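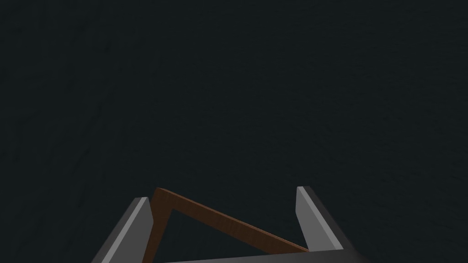
4.2 Rules for recording grasp state

The largest source of disagreement between annotators in our first round was the moment at which an object counts as held. Guidelines written for solid blocks and cylinders say that a grasp exists when both fingers touch the object. This works poorly for open shapes, where the jaws may sit against different members of the same part and leave a gap between them. In Figure 3, the simulated wrist view shows two wooden strips meeting at a corner, with one strip running along the left finger and the other crossing to the base of the right finger. A thin dark sliver still separates the first strip from the left finger. Under the block rule, one annotator marked views like this as "held" and another as "not in contact," and both could defend their choice from the text of the guideline.

Figure 3. Wrist view from the simulator with an angled wooden part between the jaws.

We therefore replaced the single label with two fields. The first, enclosure, is filled in from the image alone and records whether any portion of the part lies between the fingers. The second, contact, is filled in only from the contact report of the physics engine and is never inferred from the picture. If the contact report is missing, the field is left blank. Annotators may not fill it from a neighboring time step, even when the neighboring step looks the same. The figure above would be entered as enclosed, and its contact field would depend entirely on the log.

The Bresance guideline, which our group used before this work, also allowed the word "stable" as a free-text remark. We removed it. Stability is a property of a sequence, and a remark attached to one image was being read by later users as a test result. A stability entry now requires 400 consecutive simulation steps with the arm commanded to hold its pose. The entry must name the friction setting and the commanded finger force. Entries without both values are rejected when the file is loaded.

To check whether the revised rules were easier to apply, Jucélia Queiroz and Fredy Paucar each labeled the same set of 1000 images drawn from the Castaño task suite. They worked separately and did not discuss cases until both sets were complete. Under the old rule they disagreed on 76 images. Under the two-field rule they disagreed on the enclosure field in 28. Most of the remaining cases involved a part that was partly outside the view, so that it could not be decided from the image how far it extended past the fingers. We added an "undetermined" value for these cases and did not relabel the set afterward.

Two further rules concern the background. The support surface must be recorded by its name in the simulator file, and not by what it looks like. Plain dark surfaces had been entered as "table," "floor" and "mat" in different batches of the Nutden data, and some of those batches could not be merged until the names were corrected by hand. The height of the gripper above the surface must likewise come from the logged pose. With a surface of nearly uniform shade there is little in a single view to judge distance by, and we do not accept estimates.

The rules are meant for simulated data. Laboratories that work with physical arms will usually lack an equivalent of the contact report, and a force or tactile reading should not be entered in the contact field without a stated threshold. The Gredberg format has a separate field for such readings, and we recommend using it.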